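Learning to roast coffee at home (badly, then a bit less badly)
April 2025
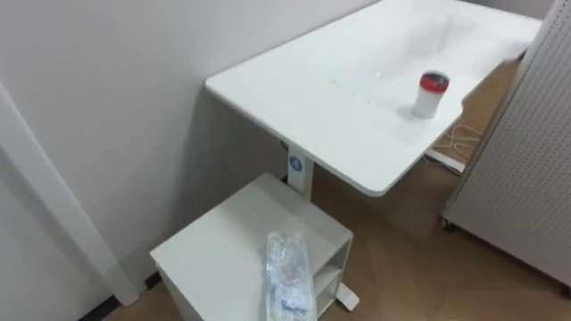 I have been roasting my own coffee since last August and I love it so much that my friends have started changing the subject for me. It began with a popcorn popper from a thrift store and a bag of green beans from a little shop called Cha, which mostly sells tea but keeps a few sacks of coffee at the back. The first batch went from pale to burned while I was looking for a spoon. The second was better, and by the fifth I was drinking it black! I write up my notes at a white desk now, with a little canister with a red lid standing near the corner, and the notes have gotten much longer than they need to be.

The thing I wish I'd known is how much you can learn by ear. There's a first crack, which sounds a lot like popcorn, and then a quiet stretch, and then a second crack that is faster and lighter, more like cereal when the milk goes in. Everything I like happens in that quiet stretch. Stop early and you get something bright and lemony, wait a little and it turns to brown sugar and nuts.

I roast 100 grams at a time. Bigger batches in the popper don't move around enough, so half the beans go dark and the other half stay the color of cardboard. Outside is best, because the chaff flies everywhere (my neighbor Gil-soo Seok found it in his tomatoes and was very nice about it). Then I shake the beans between 2 metal colanders until they're cool enough to touch.

Natnael Mersha, who grew up with coffee roasted in a pan at home, came over and showed me how his mother does it – low flame, constant stirring, and you carry the pan around so everyone gets to smell the smoke. I can't tell you how good that was. We drank three rounds and talked until way past dinner.

Next up is a natural from Ethiopia, grown at 2000 meters, that smells like blueberries even when it's green. I'm going to let it rest four whole days before I try it. Okay, maybe three.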